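Budget talk, speaker notes – second half of the afternoon, right after the coffee break

Start slow, people will still be finding chairs. Say hi, say I'm the one who signs the purchase requests at Olmedo, so I'm the person everybody's mad at in May.

Opening story: our first equipment plan was one line long. It said "grippers, 3000 dollars." That was it! No cables, no spare finger pads, no shipping, no desk for the poor computer. We ran out of money before we'd recorded a thing, and I had to go back and ask for more (pause here, people usually laugh, they've all done it).

So, how I do it now. I split the list in 2. One side is stuff we buy once – the grippers, the mounts, the computer. The other side is stuff that wears out or walks off, and that side gets its own 3000 a year. I got this wrong for ages. Pads go first, then cables.

Quotes. We asked Stovby and Likach for prices on the same hand-held setup. Stovby was cheaper on paper but charged extra for printed markers and for training. Likach put it all in one number. Ask for the one number! Then ask how long a replacement part takes to reach you, and get it in writing.

Next slide. Go easy here, let them look for a bit before talking about the room.
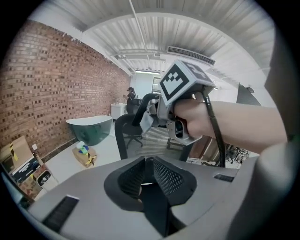

Hand-held grippers at work, Flurstead space.

Talk about the room as a cost. Brick down one side, that ribbed metal ceiling, plenty of white floor. We'd priced the hardware to the penny and put zero next to "space." Lights, outlets, storage for boxes – it all belongs on the sheet. Point at the cable by the wrist and ask who has a line for cables. Wait for hands.

Then the lease or buy question. My take: lease the first set, buy the second, once you know what your people like holding. If somebody asks about resale, say I don't have good numbers yet.

Leave time for questions. The blank sheet is on the back table, take two.

Related items
Reading a parts quote line by line
Lease or buy: notes from the Olmedo session
Spare parts list, blank copy
Planning a work space on a small budget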